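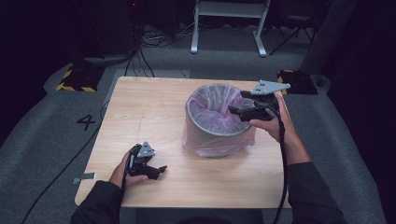 A gray metal wastebasket with a plastic liner folded over its rim.

A bin liner, also called a trash bag or, by people who sell them, a waste containment solution, is a plastic bag placed inside a wastebasket to keep the wastebasket from meeting the waste. The part of the bag that hangs down the outside is known as the overhang or cuff. It is the most visible part of the arrangement and the one most often complained about.

Fit

Liners are sold by volume, wastebaskets by appearance, and the two systems have never been reconciled. A liner that is too small slides to the bottom under the first apple core. One that is too large bunches around the outside like a fallen sock. Most households choose the second problem. Common remedies include a knot tied in the slack, a rubber band, and a removable metal ring, the last of which is generally lost by May.

Color

Translucent liners come in white, blue, and various pinks and purples. Tinted bags are sometimes used to sort one kind of trash from another, a scheme that lasts until the roll runs out and someone buys whatever is on sale.

Changing the liner

The usual method is to gather the cuff, lift, and tie. Air trapped under a new bag will push it back up, and pressing it down from inside only moves the air somewhere else. Draping the edges over the rim first and then easing one side open lets it escape.

In his household manual Tastitz, Kaan Bozkurt gives the procedure 6 pages and recommends storing spare liners under the one in use. Readers in Drovavcombe wrote to point out that the spares get wet. The second edition keeps the advice and adds a footnote about leaks.

See also: Wastebasket; Pedal bin; Twist tie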